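Land grid array socket (workstation boards)

A land grid array (LGA) socket is a connector that joins a processor to a motherboard by pressure alone. The contacts are sprung and stand in the socket; the processor has flat pads on its underside and no pins of its own. The type is common in desktop computers and single-processor workstations. 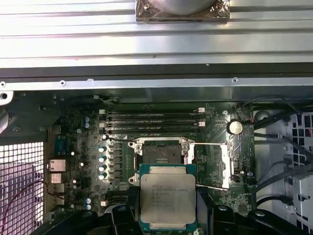
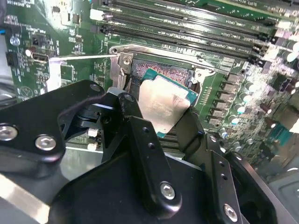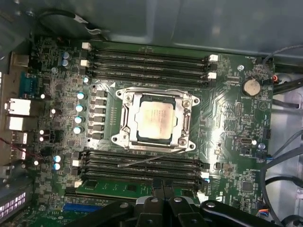
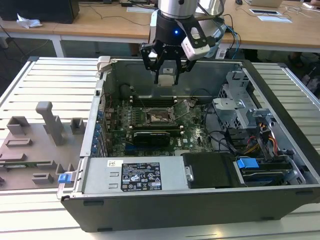
Fitting a processor is normally done with the case on its side, so that the board is level and the part can be lowered straight down. The load plate is released and raised before the processor goes in. On the larger workstation sockets the plate belongs to a metal frame screwed to the board, and it is held down by long levers; in the first photograph, with an Intel Xeon just below the empty socket, two of these can be made out. The processor must lie flat in its recess before the plate is closed. A tilted part, such as the one in the second photograph, has one corner lower than the rest and should be lifted out and set down again, as closing the plate on it can bend the contacts.

Contact damage

Bent contacts are the usual cause of failure in this type of socket. In a workshop survey by Zineb Abdel Rahman at Tukberg, 166 boards returned as faulty were examined under a magnifier, and 11 were found to have damage confined to the outermost rows. Sigita Juška later described a method of straightening single contacts with a fine needle – a slow job, and one not advised where neighbouring contacts have also moved. A plastic cap is supplied with most new boards and should be kept for storage.

Surrounding parts

Memory slots are often placed on two sides of the socket to keep the tracks short. Chokes and capacitors for the processor supply stand close to the frame and limit the width of cooler that can be used. The cooler is fitted last, over a thin layer of thermal paste. Old paste is wiped from the heat spreader beforehand, and a faint cloudy mark left on the metal does no harm.

See also: Heat spreader; Load plate; Memory slot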